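Start | Kolumne | Alltag | Archiv | Über mich

Bitte nicht wegräumen

Zuletzt aktualisiert: 7. Juli 2026

Seit März streite ich mit meinem Freund Hauke Harms über die Frage, ob man abends aufräumen muss. Er sagt ja, unbedingt, sonst fängt der nächste Tag schon mit Altlasten an. Ich sage: kommt drauf an, und meistens nein. Weil Hauke im Streiten sehr ausdauernd ist, schreibe ich meine Seite jetzt mal auf.

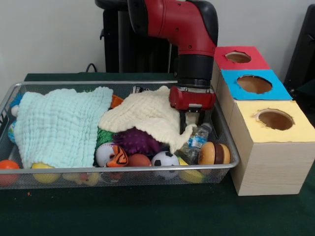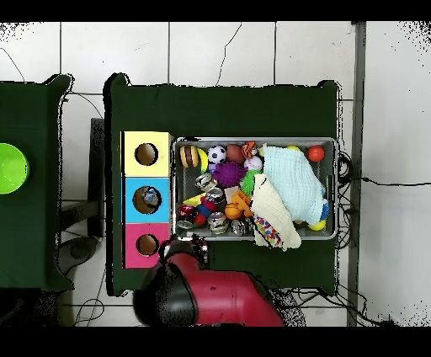
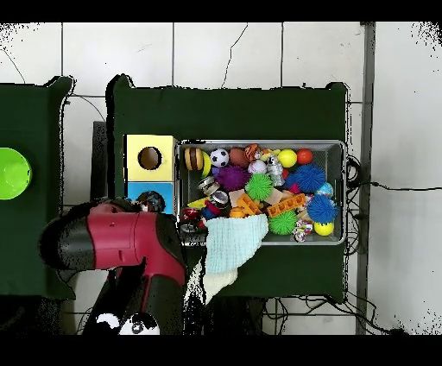

Spielsachen in Korb, Kiste und Schale, alles auf dunkelgrünem Stoff.

Ich bin in einer Wohnung mit 70 Quadratmetern und zwei Geschwistern groß geworden, und abends um 6 wurde geräumt. Meine Mutter stand in der Tür, und alles, was auf dem Teppich lag, musste verschwinden. Auch die halbe Stadt, an der wir den ganzen Nachmittag gebaut hatten, mit Bahnhof und Zoo und einem Gefängnis (meine Schwester bestand immer auf einem Gefängnis). Am nächsten Tag haben wir dann wieder bei null angefangen, oder eben gar nicht mehr. Ich nehme ihr das nicht übel, sie wollte abends einmal durchs Zimmer gehen, ohne sich den Fuß zu ruinieren. Aber ich glaube schon, dass ich deshalb heute so schlecht darin bin, eine Sache liegen zu lassen und später weiterzumachen.

Wer etwas baut, näht, schreibt oder puzzelt, der denkt ja mit dem Tisch mit. Die Schere liegt da, wo sie liegt, weil ich gleich noch eine Kante schneiden will. Räume ich sie weg, ist auch die Kante weg, jedenfalls aus meinem Kopf. Meine Nachbarin Veronika Major ist Schneiderin und hat wochenlang denselben Mantel über der Stuhllehne hängen, mit Nadeln drin. Besuch muss sich halt woanders hinsetzen!

Hauke kommt an dieser Stelle immer mit der Küche. Ja gut, die Küche – geschenkt. Niemand will gestern angebratene Zwiebeln als Denkhilfe. Und wenn vier Leute sich einen Tisch teilen, kann nicht einer seine Briefmarken darauf überwintern lassen. Da gebe ich ihm recht, ungern.

Was mich stört, ist der moralische Ton. Ein leerer Tisch gilt als Charakter, ein voller als Problem. Ich bin 46 und entschuldige mich immer noch an der Wohnungstür dafür, »wie es hier aussieht«, bei Leuten, bei denen es genauso aussieht. Neulich habe ich es sogar beim Heizungsableser gemacht. Der Mann wollte zum Heizkörper, mehr nicht.

Mein Vorschaag an Hauke war deshalb: eine Fläche pro Person, die tabu ist. Ein Tisch, ein Brett, von mir aus ein Tablett. Alles andere darf er abends leer fegen, so viel er will. Er denkt noch darüber nach – seit fast 2 Wochen.

Zuletzt in der Kolumne
Warum ich keine Listen mehr schreibe
Der Keller und ich, Teil zwei
Lob der Schublade
Leserpost: Necati Kocabaş über Werkzeugwände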